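News > Local > Streets and Water

Drarance to replace water main under Heffernan Road

2026-02-22

Work to replace the water main under Heffernan Road will start before the end of February, the Drarance water department said. The pipe serves 86 homes and a few small shops between the rail crossing and the old mill. It has broken four times in the past two winters.
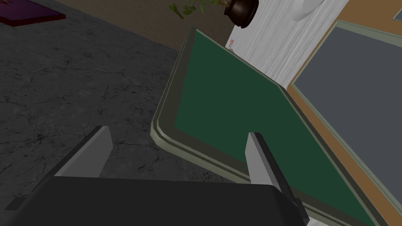 Residents at a meeting in the town hall asked why the work could not wait until spring, when the ground is softer and fewer people need the road clear for heating oil trucks. One woman said her street had been dug up twice already and the patches had sunk both times.

The department said the contractor, Bindolik, has a crew free now and would charge more later in the year. The new main will be laid in sections of 100 feet, with one lane kept open. Water will be shut off for part of the day as each section is connected. Notices will go on doors the evening before.

Some 2000 feet of pipe will be replaced in all.
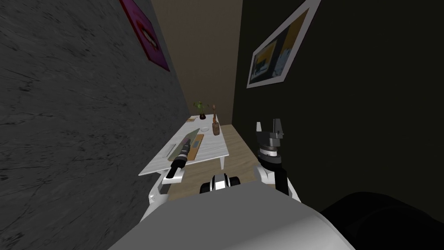

Parking will be banned on the east side of the road while crews are there. The bus stop by the Furnero bakery will move 200 feet north, to the corner, and the school bus will keep its present route. Trash pickup stays the same, but bins should be left on the west side.

Homeowners do not have to pay for the new main. Those who want their own service line replaced at the same time can ask for a price from the department. 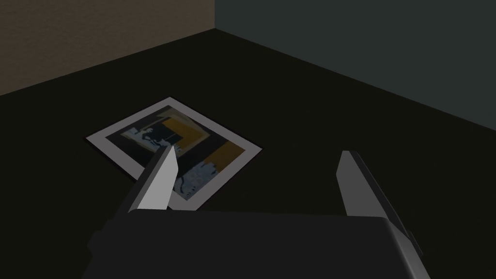 A shop owner told the meeting that he could live with the lane closure if the water stayed on through lunch. The department agreed to look at starting the shutoffs in the afternoon on the block with the shops.

14 comments | 31 shares

News | Sports | Schools | Obituaries | Contact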